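Do we need another paint study?

6 April 2021

The office move to the second floor at Jalthorpe has been on the calendar since November, and with it comes the usual packet from the outside consultants. This one is from Etard. It runs to 36 pages, most of them about color. We read it so that you don't have to, although you are welcome to borrow the copy in the print room.

The claim is simple. Paint the right walls the right color and people will concentrate longer, argue less and take fewer sick days. Dark green is said to be "restorative." Deep red is said to be "energizing" in small amounts and "fatiguing" in large ones. Gray gets no kind words at all, which is awkward, as we have a lot of gray.

I would like to believe it. Paint is cheap next to new windows or a working heating system. But the packet leans on a single survey of people who had already been moved into freshly painted rooms and were then asked if they liked them. Most said yes. Most people say yes to a clean room in the first month. There was no comparison with people who stayed in the old rooms, and no one went back a year later.
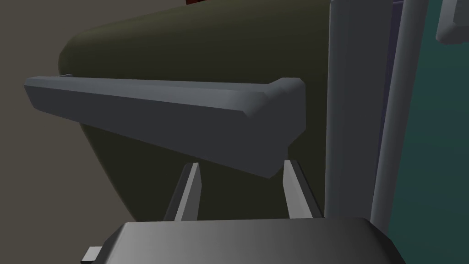 What the quote leaves out

Etard wants 3,960 dollars for the color plan. That buys a chart, a meeting and a second meeting. It does not buy paint, labor, or moving the shelves out and back. For the same money we could replace the worst of the ceiling lights on the north side, and the packet itself admits (page 14, in a footnote) that a color chosen under one kind of light may look quite different under another. I would have put that on page one.

Anyone who was here for the last repainting will remember the green. On the chip it was soft and leafy. On the wall, under our tubes, it went the color of canned peas. The supplier, Rulis, blamed the lights. The electricians blamed the primer. We lived with it until the next budget year and then painted over it in the off-white you see now.

There is also the matter of doors. The consultants suggest darker doors with a contrasting panel so that visitors can find the way in. Fair enough, and people with poor sight do benefit from a door that stands out from the wall. That part is sensible and I don't want to be unfair to it. But we can do it for the price of a few cans, and it doesn't need a "wayfinding narrative," whatever that is.

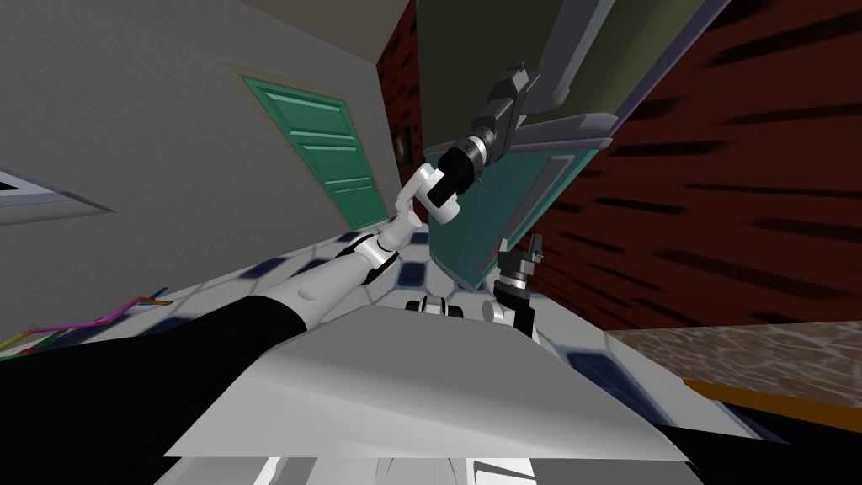 What the survey asked, and what it didn't

The questions are printed in the back of the packet. There are 11 of them, and every one is about mood. Do you feel calm here? Does the room feel welcoming? Nothing about glare on screens, which is the complaint we get most often. Nothing about noise, drafts, or how soon a wall starts to show marks where chairs rub against it. A very dark finish may hide some stains, but in my experience it shows every scrape and every smear of chalk dust, and touching it up is a nuisance because the patch dries to a different sheen.

Mogensen, the other firm that was asked to bid, sent two pages and no theory. They recommend washable paint, a mid-tone on the lower half of the corridors, and leaving the offices alone until people have sat in them for a while. I don't know if they are right either. They do at least say what they don't know, and they have offered to paint one test wall and leave it up for a season before anybody signs for the rest.

My own view is that we should take the test wall. Put it somewhere busy, look at it in the morning and again under the lamps, and see how it holds up to bags and elbows. If staff feel better for looking at it, good, and we can ask them in a way that lets them say no.
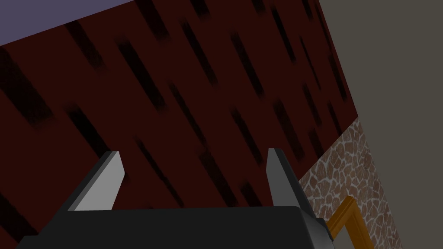
Buildings and Workspace Group

Comments on both bids are open until the end of the month. Please say which room you work in and whether your desk is near a window — it makes the answers far more useful. If you have kept a leftover can from the pea-green era, we would like the label off it, as the color code was never written down.

The full Etard packet and the two-page Mogensen bid are in the print room, in the tray by the door. Please put them back.

Recent items
Second floor move: what goes in the crates
Why the north stairs are still cold
Lost keys and who pays for them
Screen glare: your replies

Contact the Buildings and Workspace Group | © 2021 Jalthorpe | Back to top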